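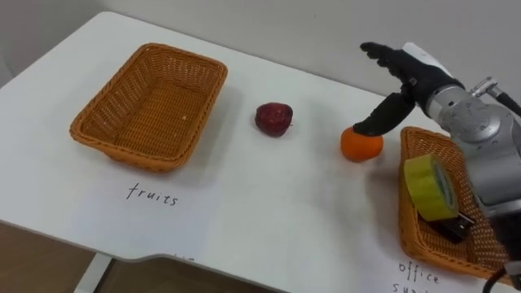
Fruit sorting is the first sheet in the Wasska table set, a folder of notes and label lists for sorting small everyday things into baskets on a tabletop. It covers the table layout, the words written on the table and the rules for what goes where. The layout needs very little: a white table, two woven wicker baskets with space between them, and the word "fruits" handwritten on the surface in front of one of them. The orange starts out loose on the table, outside both baskets.

## What is in this folder

- `layout.md` – table and basket placement
- `labels.csv` – category words, one per line
- `items.csv` – item names with the category each one belongs to
- `rounds.csv` – one line per sorting round, 1254 lines
- `notes/` – older text notes, not cleaned up

`items.csv` has 234 entries. Spelling was merged in March, so "mandarin," "tangerine" and "clementine" are all listed as `orange_small`. The old names are kept in the `alias` column.

## Layout

Baskets are shallow and rectangular, with sides that slope out. Set them apart so that items can lie between them without touching either rim. They can stand at a slight angle. Labels go on the table itself, in lowercase, on the side of the basket nearest the front edge.

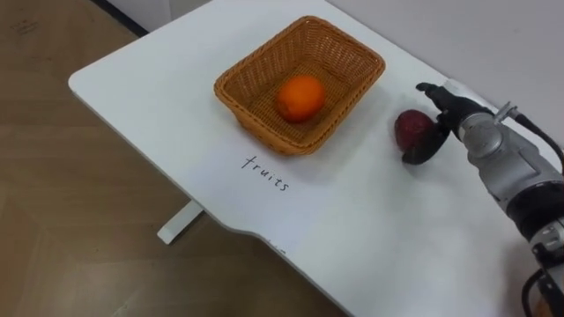

**Does an item count as sorted if it touches the side of the basket?**

An item counts once its full weight is on the basket floor. Leaning on the wall is fine. Resting on the rim is not, and gets `placed = 0` in `rounds.csv`.

## Columns in rounds.csv

| Column | Meaning |
|---|---|
| `round` | Running number |
| `item` | Name from `items.csv` |
| `label` | Category word |
| `placed` | 1 or 0 |
| `sheet` | Fliker, Hsiao or Bolach |

The three sheet names are the item lists we draw from. Fliker is food only. Hsiao mixes food and desk items. Bolach is desk items only and has no fruit at all, so skip it if you only want the food rounds. The first 400 lines come from Fliker.
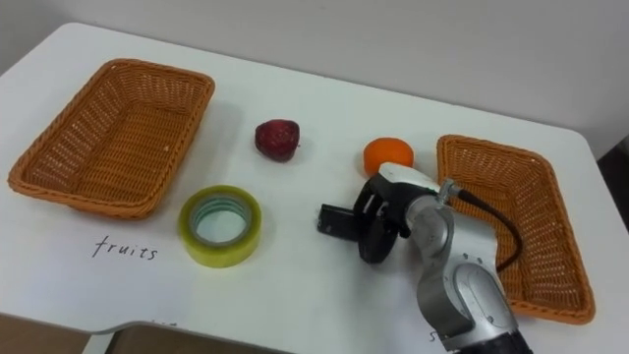

**Where do strawberries go, given that they share a list with the desk items?**

They go with the fruits on every sheet. Sharing a list has no effect on the category, which is always read from `items.csv`.

## Known problems

- 4 lines have a blank `label`. Fill them from `items.csv` or drop them.
- "Tomato" is filed under fruits in Fliker and is missing from Hsiao.
- The `alias` column uses semicolons, and some spreadsheet programs will split it.

## Changes

- Merged the small orange names
- Renamed `basket_text` to `label`
- Moved the old notes to `notes/` – links inside them may be broken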